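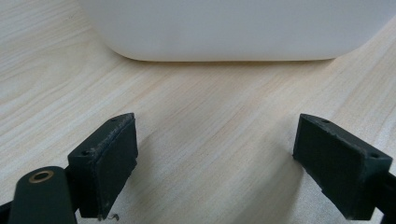
Sterncombe, a review after two weeks
by Ruxandra Coman, 6/11/21

I bought Sterncombe because a friend in my old gaming forum wrote three long posts about it, and he does not write long posts. It is a platform game made by a small studio, Skutano, and you play as a mail carrier who must bring letters to the top of a flooded town. The water rises when you stand still. This one rule makes the whole game.

The first hour was hard for me. The jump is heavy and short, and I fell into the same canal so many times that I wanted to stop. Then I found in the options that you can change the jump delay. I put it to 2 and after this the controls felt much better. I don't understand why it is not the normal setting.

There are 300 letters to deliver, and each one can be opened and read before you bring it. Many are funny. The ones from the baker Olteanu to his brother are a small novel, and I was sorry when I delivered the last of them. You lose some points if you read, but I read all of them anyway.

The online part I like less. There is a race mode named Berndale, where up to eight players climb the same tower. On the first evening I waited a long time for a match, and when it came, two players disconnected before the start. My best place in the world ranking is 1129, and I am proud of it, but the people in the first places use a wall trick that looks to me like a bug. Skutano wrote that they will repair it in June. I hope they also look at the save file, it lost my hat collection once.

The music is very good, mostly accordion and rain. For a full clear you need 2000 stamps, and I have less than half of them. I will continue with the north district, where the letters for the lighthouse are.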